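Datasets / Food and Grocery / Utcombe Produce Prices

# Utcombe Produce Prices

Shelf prices for fresh fruit and vegetables in the town of Utcombe, typed up from paper price sheets. Each row is one item in one shop in one week.

## Contents

- `prices.csv`: the main table, nearly 2000 rows
- `items.csv`: 34 items with their usual selling unit
- `shops.csv`: the 4 shops, with short codes

## Columns

`week`, `shop`, `item`, `price`, `unit`, `note`. Prices are in cents. `unit` is `lb`, `each` or `bunch`. An empty `price` means the item was out of stock when the sheet was filled in. A zero is a typing error, so please report it.

Sheets were filled in on Wednesday before noon. Drostance Market changes its prices in the afternoon, so its rows run one week behind the printed flyer.

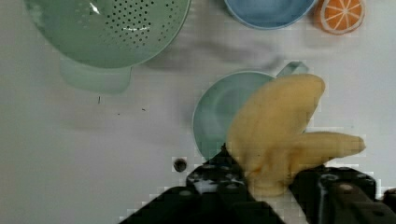
Bananas are listed by the pound everywhere except at Kwok, which sells them singly. We did not convert those rows. If you need one unit for all shops, pick your own average weight and say which one you used.

## Known problems

- Loose and bagged onions share one item code.
- Sale prices are marked `s` in `note`, but Vendis did not mark sales until April.
- Two herb names are spelled more than one way. `items.csv` has the preferred spelling.

## License and credit

Free to use with credit. Typed and checked by Xuelian Zheng. Corrections are welcome as a pull request against `prices.csv`; leave the row order alone.

Related datasets
- Utcombe Bakery Prices
- Drostance Market Flyers
- Units and Pack Sizes

Contact | Terms | Back to top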